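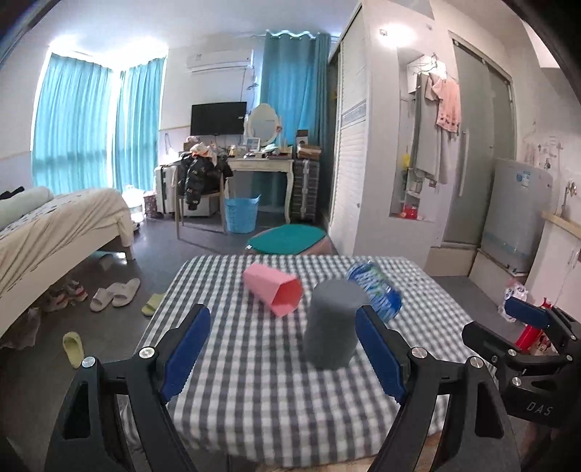
Gripper at the gray cup, pink cup and water bottle still lying down.

Hand-held grippers replacing part of our packing shifts - what happens to the people?

Posted by Setareh Alipour, March 2024

I work for Flivden, a small contractor which packs kitchen goods. Since this month, five of us are moved for half of each shift to recording work with the hand grippers. We pick up cups and bottles and set them upright, again and again, and the recordings go to train the arms that will come to the packing line. The pay is the same. My supervisor says no job will be lost, but he does not put it in writing. Has somebody been through this already? I would like to know what changed for you, and what I should ask before I sign the new duties form.

Keegan Sawatzky

They will cut people. They did at my old place. Start looking.

Josée Chan

I did the same work for Pleveo, ten months in total, so I can tell you how it was for me.

The first thing that changed was the target. In packing we had 600 boxes a shift for the whole line, and if one person was slow, the others helped. In recording, each person has their own number, and the failed tries do not count. A cup which rolls away costs you the time. Ask how the failed ones are treated.

The second thing is the hands. To squeeze the gripper all day is harder than to lift a cup with your fingers. My thumb was sore by the second week, and we got a break every hour only after we had complained together. Ask for this from the start.

About the jobs: when the arms came, two packers moved to checking, where you watch the arms and clear the jams. One colleague took a payment of $2,000 and left. I stayed in checking. It is quieter work and I miss the talking a little.

Ask for the training for checking to be named in your form. If it is only promised aloud, the new manager will not remember it.

Clifford Gill

Agree with Josée about the form. Also ask if you can go back to full packing when your hands hurt. At Tekix we could, but you had to request it by Thursday for the next week.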